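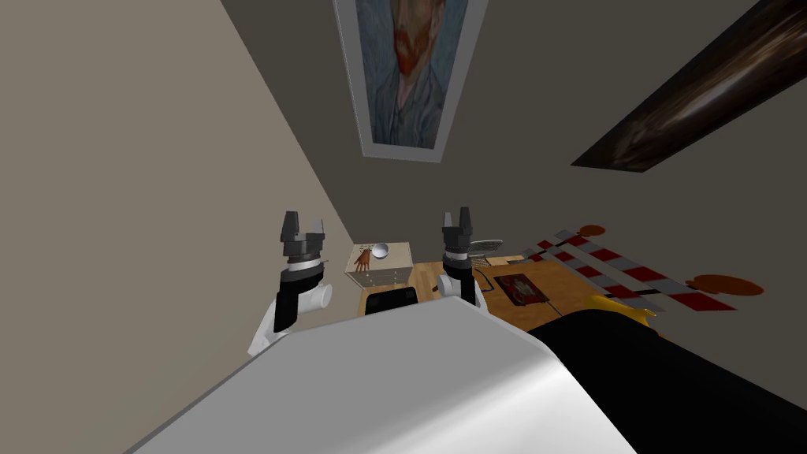 # Gurnerex: deleted-video claims in political comment threads

Text posts in which somebody says a political video was "taken down", "scrubbed" or "banned". 3304 posts, English only, hand-labeled. Collected from the comment sections of Hepburn and Irard, two forums that still let you read without an account.

Please read the limits before you cite anything from this.

## What's in it

| File | Contents |
|---|---|
| `posts.csv` | post text, forum, thread ID, month |
| `labels.csv` | one row per post, final label only |
| `links.csv` | video links as posted, dead or alive |

Labels:

- `removed_by_host`: the link shows a takedown notice
- `removed_by_uploader`: the notice says the uploader did it
- `still_up`: the video plays
- `no_link`: the poster never gave one
- `unclear`

The biggest label is `no_link`, with 764 posts. Make of that what you like. A missing link doesn't prove there was no video, and I'd be suspicious of any paper that says it does.

## How it was labeled

2 people read every post. When they disagreed, they talked it over until one gave in. We didn't save the first-round labels, so there is no agreement score. If somebody quotes you one, they made it up.

Links were checked once, in May. A link that was dead then may have been dead for years before the post was written. The `month` column is when the post went up and tells you nothing about the video.

## Limits

- The forums lean the same way politically. Don't use this to say which side lies more.
- Sarcasm is everywhere and we were bad at spotting it.
- Up to 7 copies of the same post can appear under different usernames. We left them in. They might be bots, or one guy with a lot of free time.
- No label says whether the claim *inside* a video was true. People keep asking for that column. We have no way to fill it in.

## About the Coridis score

An early version shipped with a `coridis` column, a "credibility" number from an automatic tool. It gave high marks to long posts and low marks to short ones, and that was about all it did. Dropped. Old copies still have it; ignore the column.

## Use

Free for research and teaching. Usernames were stripped, so please don't go putting them back. Corrections are welcome if they come with a post ID.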